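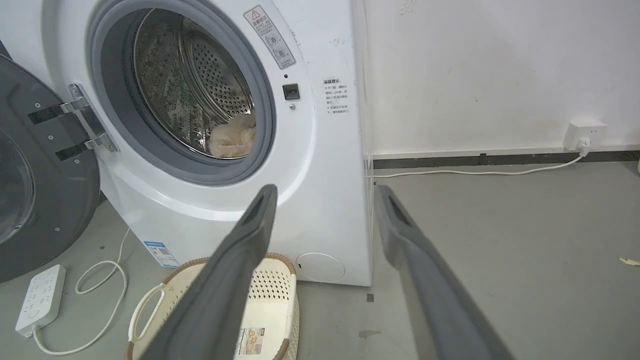 Front-loader with the door open and one fluffy beige item in the drum.

Search jobs and calls Keyword or town Go Clear all

Laundry Attendant, Part Time (Gurent House, Suvlow)

Posted Tue 20 September

Gurent runs a furnished apartment building in Suvlow with a shared laundry room on the ground floor. We are hiring one part-time laundry attendant. The job covers the house linen (towels, bath mats, bed sheets, blankets) and the upkeep of the laundry room and its machines. Tenants wash their own clothes and you will not be asked to do that for them.

The building dates from 1863 and the laundry room is in what used to be the coach entrance. There is one step down at the door. There is a window, a floor drain, a folding table and a sink. The room is warm in summer.

What you will do

Sort, wash, dry and fold house linen. Most of it is towels. The dark bath mats are washed separately from everything else, and so are new towels for their first two washes.

Empty drums fully before closing up. Small items get left at the bottom of the drum against the rubber seal, where they are easy to miss from standing height. Bend down and look, and turn the drum once by hand. Anything belonging to a tenant goes in the lost items cupboard with the date on a slip of paper.

Wipe the door seals. The fold of the gasket holds water, lint, hair pins and coins. Pull the fold back with your fingers and go all the way around with a cloth. Wipe the inside of the door glass as well. Doors stay open between loads so the seals can dry.

Clean the filters once a week. The filter is behind the round cover low on the front of the machine. Put the shallow tray and an old towel down first. If the cover will not turn, do not force it with pliers. Leave a note and the building office will deal with it.

Wipe down the cabinets, the detergent drawers, the folding table and the floor. Scuffs on the cabinets that do not come off with a damp cloth can be left alone. Please do not use scouring powder on the panels.

Leave the warning stickers and instruction labels on the machines where they are. Some of the labels are printed in Chinese. There is a binder on the shelf with the cycle settings we use written out in English, and you will be shown the machines on your first shift. You do not need to read Chinese for this job.

Report faults. If a door does not latch, or a drum makes a grinding noise, or there is water on the floor, stop using that machine, hang the red tag on it and write it in the book. Repairs are done by Skimex under contract. You are not expected to take anything apart beyond the filter.

Hours and pay

Four mornings a week, 10 hours a week in total. The days are fixed when you start and can be changed later by agreement. The position starts in January. There is a paid trial shift before we make an offer. Pay is hourly, paid every two weeks, and the rate is listed on the application form. Time spent waiting for a load to finish is working time and is paid.

Work gloves, an apron and all cleaning products are supplied. You will need closed shoes with a sole that grips, as the floor gets wet around the drain.

What we are looking for

You can lift and carry a wet load of towels from the washer to the dryer. You can bend and kneel for the filter work. You can keep a simple written record: date, load, machine, anything wrong. You turn up when you said you would, as the linen has to be ready for changeovers by noon.

Experience in a hotel, hospital or coin laundry is useful but not required. We have trained people who had only ever done laundry at home. If you are sensitive to detergent or fabric dust, please mention it. We use one unscented powder for everything and no fabric softener on the towels. Softener makes them fluffy for a while, but they stop drying anyone.

You will be alone in the room most of the time, although tenants come in and out. The office is across the courtyard and is open during all of your shifts.

How to apply

Pick up a form at the office on Jibrin Street or ask for one by mail. Fill in both sides. Give us 2 references, one of them from someone you have worked for, paid or unpaid. A resume is fine to include but the form is what we read. Please tell us which mornings you cannot do.

We will contact everyone who applies, including people we do not interview. The interview takes place in the laundry room and is short. Wear something you do not mind getting damp, since we will ask you to wipe down a seal and fold a fitted sheet.

The position stays open until it is filled. Earlier applicants for the weekend cleaning job may apply again and do not need new references.

Related listings

Linen driver, mornings, Suvlow and nearby
Stairwell and hallway cleaner, Gurent House
Appliance repair trainee, Skimex
Kitchen helper, Jibrin Street lunch room
Seamstress for sheet and curtain repairs, paid by the piece

Comments (4)

towelrack100
Is there any chance of splitting this with another person, two mornings each? I could do the first half of the week but not the second.

Gurent office
Yes, we would consider that. Both people should fill in a form and write the other person's name at the top.

m_in_suvlow
I did this kind of work at a motel. Ask about the dryers before you take it. If they are slow the whole morning goes on waiting. Good that they pay for the waiting though.

folded_twice
Is the step at the door the only one? I can lift fine but stairs with a full basket are a problem for me.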